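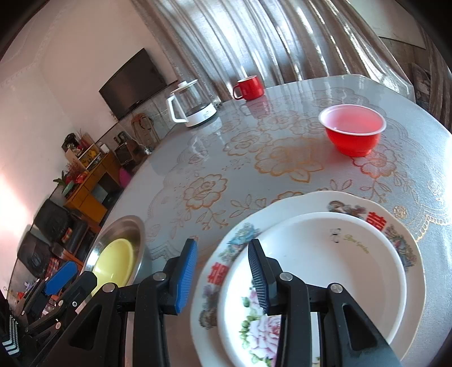 4.2 Zur Aussagekraft von Greifprotokollen im Haushalt

Abb. 3: Offene Greiferbacken am Rand zweier gestapelter weißer Teller; das blaue Polster des rechten Fingers liegt innen am oberen Teller an.

Der Leitfaden Kadel verlangt für Demonstrationen mit handgeführten Greifern eine »eindeutige Zuordnung von Griff und Objekt«. Wie das bei gestapeltem Geschirr aussehen soll, lässt er offen. In Abb. 3 umfassen die Backen den Rand des Stapels. Ob der obere Teller allein oder beide gegriffen werden sollen, ist dem Einzelbild nicht zu entnehmen. Nach dem Wortlaut des Leitfadens wäre eine Annotation »Teller greifen« trotzdem zulässig.

Wir halten das für eine Schwäche der Regel. Von 387 Sequenzen des Korpus Sumia erfüllten 348 die formalen Kriterien; über die Eignung als Trainingsmaterial sagt diese Quote wenig. Khương (persönliche Mitteilung) wendet ein, strengere Vorgaben verlängerten die Annotation um bis zu 20 Minuten je Sitzung. Der Einwand ist berechtigt, betrifft aber den Aufwand und lässt die Frage der Gültigkeit unberührt.

Auch die Forderung nach »repräsentativen Umgebungen« bleibt vage. Eine transparente, glänzende Tischdecke mit Rosenmuster, wie sie in Abb. 3 unter den Tellern liegt, kommt in den Prüfszenen von Worari nicht vor. Dort wird auf matten, einfarbigen Flächen gemessen. Welche der beiden Bedingungen als repräsentativ gelten darf, müsste ein Standard begründen. Bis dahin berichten wir Stapelgriffe getrennt und führen die Zahl der bewegten Objekte als eigenes Feld (vgl. Abschnitt 2).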